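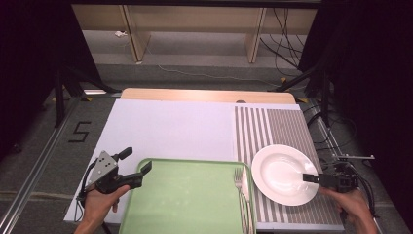

Setting a Place: Trays, Plates and the Order of Things
Speaker notes, afternoon session
Zdislava Zelenák

Opening (slide 1)

Good afternoon. I run the dining side at Bowen, a residence with one large dining room and a lot of meals carried to rooms on trays. I'm going to talk about what goes on a tray, where it goes, and how we got people to do it the same way. Questions whenever you like.

Ask for hands: who has eaten a meal off a tray this month? Wait. Who had to go back for a fork?

Slide 2: The tray comes first

A tray is a small table. When we started we treated it as a way to carry things, and people loaded it in whatever order they picked things up. Plates ended up on top of napkins, forks under plates. The person eating had to sort it out.

Now the tray goes down on the work surface first, empty, long side facing the person setting it. Nothing goes on until it is flat.

We use trays with a raised rim. A fork will slide on the walk down the hall, and the rim stops it. The drawback is that a wide plate may not sit flat if it catches the rim. Measure your plates before you order trays. We didn't, and Rozália Jelínek in purchasing had to send back the first delivery from Mumetti.

Slide 3: The fork

The fork goes in next, handle toward the person, tines pointing away. On our trays it lies to the right. A table set in the usual American way has it on the left, and someone always brings this up. Most of our residents eat with the fork in the right hand and asked for it there. If a resident wants it on the left, it goes on the card and we put it on the left.

Pick the fork up by the handle and put it down by the handle. New staff take a fistful of forks by the tines. Correct it the first day.

Slide 4: The plate

Our plates have a wide rim and a shallow well. The rim gives you somewhere to hold that isn't food. The well keeps sauce off your thumb.

The plate waits beside the tray, on the right, until the fork is down. We tried stacking plates behind the tray and people reached across the fork to get them. Sleeves caught. Beside the tray works better, even on a narrow counter.

Hold it by the edge. Two hands if it is full.

(Demonstrate here. Tray, fork, plate. Do it once slowly without talking, then once at normal speed.)

Slide 5: Color

Short one. A white plate on a white table is hard to see if your eyesight is poor. On a green tray the edge shows up. Our pale green ones were chosen because they were in stock, and the residents liked them, so we kept them. Patterned mats are a mixed bag. Stripes can bother some people, and we took ours out of the dining room after several complaints. They still get used in the prep area.

Slide 6: Training

We train on a Tuesday, before lunch, in pairs. One person sets and the other watches, then they swap. Each session has 6 people at most. With more than that, the ones at the back stop watching.

Practice is done with empty plates. Food comes in the second session.

What we check:
Tray flat and square to the edge
Fork straight, handle toward the person
Plate held by the rim
Nothing hanging over the side

Skip the laminated poster unless asked. It was up from April and I don't think it changed much — people learned from whoever stood next to them.

Slide 7: What still goes wrong

Cups. I have no good answer on cups. Left-handed staff set the tray from the other side, and it comes out mirrored when they are in a hurry. Late trays get set by whoever is free.

Handouts are by the door. Rozália has the tray measurements if you want to copy them down.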